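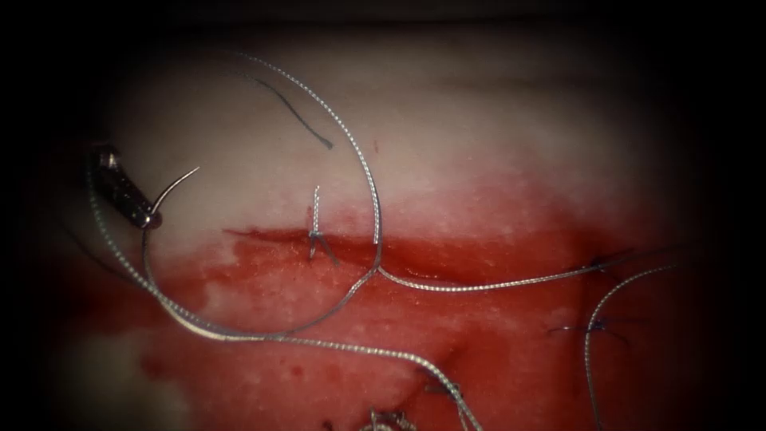 3.2 Stock records

We took order and waste records from 60 clinics supplied by the Essien depot. After duplicates were removed, 1,266 orders remained. Each was coded by thread type (braided or single-strand) and by needle shape. Figure 2 shows a curved needle with braided thread. Orders that listed no thread type - 169 in all - were kept in the totals but left out of Table 4.

Waste was recorded as packs thrown away past their use-by date. Clinics reported 425 such packs, most of them in December, when shelves are checked before the yearly order. Small clinics wasted a larger share than big ones. Górecki coded all the orders, and a second reader checked those from the Murnance district.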